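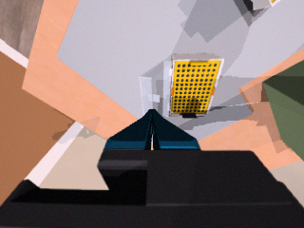

Getting More Out of a Small Kitchen Wall

5 min read

When we moved into our current place, the kitchen had four cabinets, one of which was mostly pipe. I spent the first winter stacking mixing bowls on top of the fridge and being annoyed every time I wanted the colander. It took me far too long to look at the bare stretch of wall beside the stove and think, well, there you go!

Since then I've put up more shelves than I can really defend (my family would say there's one in the hallway that does nothing at all), and I've picked up a few habits along the way that might save you some plaster dust.

Start with what you reach for

Before you buy a single board, cook for a week and leave everything you use out on the counter. By the end of it you'll have a pretty good idea of what wants to live on the wall. For us it was oil, salt, two kinds of tea, the coffee things and a little pot of wooden spoons. The waffle iron, which I had been so sure about, never came out once.

Find something solid to screw into

Knock along the wall if you like, but a cheap stud finder is kinder to your knuckles. Mark each stud with painter's tape instead of pencil - pencil has a way of showing through one coat of paint, and then two. If your studs fall in silly places, use proper hollow-wall anchors and keep that shelf for the light stuff, tea and spices and so on. Check the weight printed on the anchor packet and stay well under it.

Brackets and boards

Plain L-shaped brackets are still my favorite. They cost very little, you can see exactly what they're doing, and a child can't pull them apart. Bring them in a bit from each end of the board so the middle doesn't have to work so hard. Our longest shelf is 30 inches and gets by happily on two.
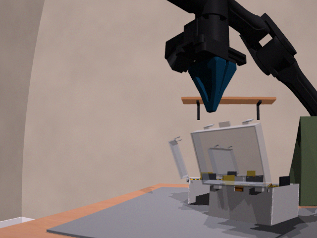
Level it twice

Put up the first bracket, then hold the board and the level together before you mark the second. Check again once one screw is in, while you can still nudge things. Old houses lie to you, and so do ceilings, so trust the bubble and ignore the trim.

Give the wood a little care

Anything near a stove gets greasy, and bare wood soaks it right up. Two thin coats of a wipe-on finish, with a light sanding between, will make cleaning so much easier. After that it's a warm cloth with a drop of dish soap, then a dry towel, maybe every other Sunday-ish chore session or whenever the bottles start to stick.

28 comments · 53 shares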